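Call for participants: lyric translators and timers, Stirkness subtitle archive

Stirkness is an online archive of song lyrics in Japanese, Greek and Tagalog with English translations, romanization and line timing. It is run by Jokau, a small nonprofit publisher. We are looking for translators and timers for the second round of work, which covers 107 songs from independent and self-released albums. The first round closed in May.

All songs in this round have been cleared with their writers. Participants do not need to contact artists or labels, and should not do so on behalf of the archive.

Roles

Translator (Japanese to English). Produces a line-by-line English version from the supplied lyric sheet, with notes on any line where the subject is unclear or where the sung reading differs from the printed characters. Expected output is one song per week.

Translator (Greek to English). As above. Most of the Greek material is from the Dimitriou songbooks, which use older spelling in places. You should be able to read polytonic text without a converter.

Timer. Marks the start and end of each sung line against the audio. Accuracy of 50 milliseconds is required at line starts. Line ends may be looser where the voice fades under the instruments. No second language is needed, but you must be able to follow romanized text at singing speed.

Checker. Reads finished translations against the source and returns comments. Open only to people who completed at least one song in the first round.

Requirements

Translators should have read and written the source language for several years, formally or otherwise. We do not ask for certificates. Previous lyric translation is useful, including work posted on a personal blog or forum, and you may link to it in your application. Machine output, edited or unedited, is not accepted at any stage.

Everyone works in Skondmont, the archive's browser editor. It runs on current versions of the common browsers and does not run on phones. Files are saved as plain text in UTF-8. Romanization follows the house sheet: long vowels are written out as in kana (ou, uu), particles are written wa, e and o, and word breaks follow the sheet even where you would normally join the words.

Work is remote, apart from one optional meeting day at the Jokau office, where participants go through difficult lines with the checkers. Travel is not covered. Lunch is. 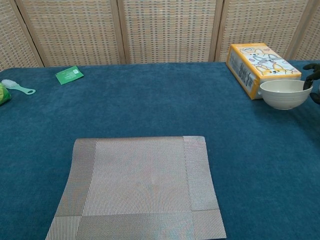 Table with woven placemat, divider behind.

Payment

Translators receive 32 dollars per song, paid when the checker signs off. Timers receive the same rate for songs over four minutes and half for anything shorter. Repeated choruses count as part of the song and are not paid separately. A song that needs more than two rounds of correction goes back to the pool, and the first translator keeps half the fee.

Translations are published under your name or a handle of your choice. You keep the right to post your own version elsewhere once the archive page is live. Please do not post it earlier — the agreements with the writers depend on this.

How to apply

Send one message to the project desk through the contact form on the Stirkness site. Include:

the role and language you are applying for
the number of hours you can give per week
a sample translation of 20 to 40 lines, with the original text (translators only)
a timed file of any song, in any common subtitle format (timers only)

Do not send audio. Samples should be your own work and should not be taken from the first-round list.

Applications for Japanese and for timing are read by Wilfredo Tagle. Applications for Greek are read by Pantelis Alexiou. Replies go out within two weeks of the closing date, whether or not a place is offered. Applicants who are accepted get one short test song, paid at the normal rate, before they are given a full list.

Closing date: Thursday, June 22, 2023. Late applications are kept on file for the next round.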